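Hanging storage: load the rail before you load the basket

Wire baskets that hook over a crossbar are the simplest storage to add to a tiled enclosure. No drilling into the tile, no adhesive, and the whole thing lifts off for cleaning. Most of the trouble readers report comes from the rail.

Check the rail first. Hang a known weight at the center and measure the drop with a straightedge. A drop of 2 mm is acceptable. At 5 mm, shorten the span or move to a heavier profile. Tariq Kiani tested the Jerent basket on an aluminum bar and stopped at 800 g, where the hooks began to creep sideways – the bar itself had not moved.

Hook fit matters more than hook count. A hook that is wider than the bar rocks each time something is taken out. A strip of thin rubber on top of the bar cures most of it. Trim the strip flush or it will collect dust.

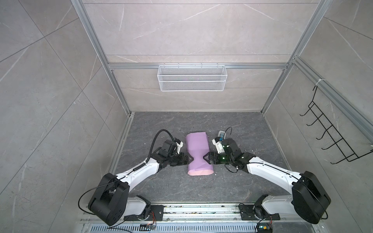
Long, shallow baskets should be filled from the middle outward. Put bottles at the ends and the rim twists. Hook racks on a side wall are better for anything with a loop or handle, and they keep the basket free for small loose items. Leave enough clearance below both to wipe the floor without taking anything down.

The Rind rack in the September list has a usable length of 320 mm. Check this against the wall before ordering.

Esi Bawa

14 shares
3 comments

Ksawery Kaczorowski
Does the rubber strip mark bare aluminum?

Esi Bawa
Black rubber can. Use clear silicone.

Zarmeena Satti
Ours crept too. Two cable ties on the end hooks fixed it.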